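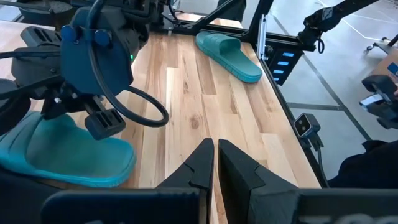 *Pale wood planks, with knots and honey-brown streaks.*

In March I closed my paid subscription to Tringate, and two readers wrote to ask me why. I promised them a longer answer, so I try to give it now.

Tringate, if you never used it, is a news service where readers pay by the article. You buy credits, you open a story, and a small part of a credit goes to the person who wrote it. The other part of the idea is tokens. When you mark an article as well sourced, and later other readers agree with you, you receive tokens that can be spent on more articles. I liked this very much when I first read about it. I worked for a local newspaper in my country before I moved, and I remember well how it is when the advertiser calls the editor in the afternoon and the story is gone in the evening.

I put 82 dollars into credits in total. I read a lot in the first weeks, mostly local reporting and some long pieces on shipping and fishing. The writing was good. There was one series by Rhonda Lapointe on the water bills in three small towns, and I still recommend it to everybody. She went to the meetings, she asked for the documents, and she printed the answers also when they were boring.

My problem was with the marking. I noticed that I started to read in a different way. I opened an article and before I finished the second paragraph I was already thinking, will the others say this is well sourced? If yes, I should mark it early, because early marks receive more tokens. Once I marked a piece about rents and then understood that I did not read the end of it. I felt ashamed, a little.

Then I looked at which articles had many marks. They were the ones that said what most of the readers believed before. Rhonda Lapointe's third part, the best one in my opinion, had 37 marks. An angry opinion column from the same morning had many times more, and it had no source at all, only links to other opinion columns. I do not say that the people who marked it were lying. I think they agreed with it, and to agree feels almost the same as to trust.

I wrote to the support and received a polite letter. They said that the weights will be changed in the next version. Maybe they were changed, I have not checked.

After this I tried two others. Hosine has no tokens, only a monthly price and a list of editors with their names and phone numbers. I called one of the numbers and a woman picked up, which surprised me so much that I forgot my question. Kimaro is more like a reading app. It collects articles from many places and puts a color beside each one, green or yellow or red, but I could not find who chooses the color or how. I deleted it after 4 days.

For now I stay with Hosine. It is slow. Some mornings there are only 3 new stories, and one of them is about a bridge. I had to get used to that, because on Tringate there was always something more to open, and I always opened it.

A friend says I should look at Flirine, where the journalists own the shares and the readers vote on the budget once a year. I have read their rules but I do not understand the part about what happens with the money if a journalist leaves. If somebody who reads this blog is a member there, please write to me and explain it in simple words. I will put the answer under this post, with your permission.

I still have a few credits left on Tringate. I am keeping them for the next part of the water series.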